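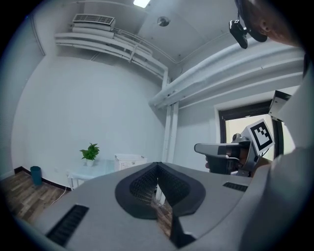 Are wild dolphin tours any better than marine parks?

My daughter wants to see dolphins and I won't take her to a park with tanks. We will be in Zisholm in August and there are boat trips out of the harbor. Do the boats bother the animals? How do I pick a decent one?

Anastasia Raptis
January 3, 2019

It depends on the operator. I went out with Druklow two summers ago and would go again. Check these before you pay:

Distance. The skipper should slow down early and let the dolphins come over if they want to.

Time. Ours stayed with one pod for up to 3 minutes, then left. I wanted longer, but fine.
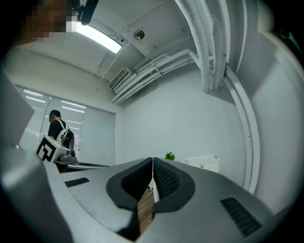 No swimming or feeding. If the ad promises either one, skip it. Fed dolphins start following boats and get hit by propellers.

Mothers with calves need even more room — a good crew will turn away from them.

Shirin Fallahi

Boats are loud and dolphins find their food by sound, so I would stay on land. The cliff path at Cillow is free and we saw two groups from there before lunch.
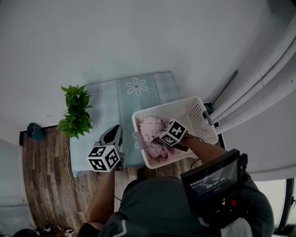 Bring binoculars and go when the water is flat — fins are hard to pick out in chop.

Zwane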